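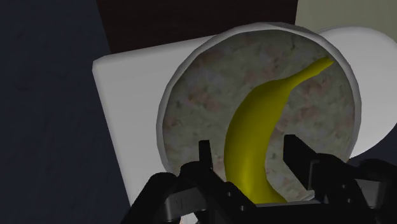

Give me 50 careful episodes over 702 sloppy ones

I've had this argument so many times at Stulex that I may as well write it down and just send people the link. It goes like this. Someone trains a policy, it does badly, and the first thing anybody suggests is collecting more. More hours, more episodes, more of everything. I used to suggest it too! It feels like work, the counter goes up, and you get to go home thinking you've helped.

Our fruit task is the one that changed my mind. The instruction is about as plain as they come: pick up the banana. We do it in simulation, driving the arm by hand and recording as we go, and by April we had 702 episodes, which sounded like loads. Then I sat down over a couple of very long afternoons (and a lot of tea) and watched them, and oh dear. Great stretches were the same episode over and over. The fruit started in nearly the same spot, the arm came in from nearly the same side, and whoever was driving had got quick and bored and was closing the fingers at the same moment every time. I include myself in that, by the way, as I drove a good share of them.

A banana is a better teacher than people give it credit for. It's long and bent, so where you take hold of it matters, and once it's lying in a deep bowl you've got the rim to think about as well. Come down with the fingers open either side of the thick part and you're in decent shape. Turn the fruit a bit and the same approach might put a finger straight into the wall of the bowl. A cube on a bare table will never ask you that question.

So we threw most of it out and started again with 50. Each one had to differ from the one before in some way you could say out loud: the fruit turned, the bowl shifted, different things standing behind it, a slower approach. We also kept the ones where the driver hesitated, backed off and tried again, and I'd defend those to anyone. If every example is a clean run, the policy has never seen what to do when it's slightly wrong, and it's going to be slightly wrong all day long.

The smaller set did better for us. Not brilliantly, mind, and on one task, so do shout if yours went the other way.

The usual reply is that simulation makes all this pointless. Scenes are cheap, so shuffle the textures and the lighting, make 200 versions of everything and let the computer sort it out. I do like shuffling, and we use it. But a new pattern on the inside of a bowl doesn't give you a new way of reaching into it. If the hand does the same thing in all 200, you've got one demonstration in 200 outfits.

What I'd really like is for us to stop putting the episode count at the top of every report. Put down how many different starting positions there were, and how many people drove. We had 2 drivers for nearly the whole of that first batch, and that ought to have worried us far more than the total ever cheered us up.

And watch your own data, please, all the way through, at normal speed. It's dull and your eyes go funny, but I've yet to do it without finding something I wanted to fix that same day.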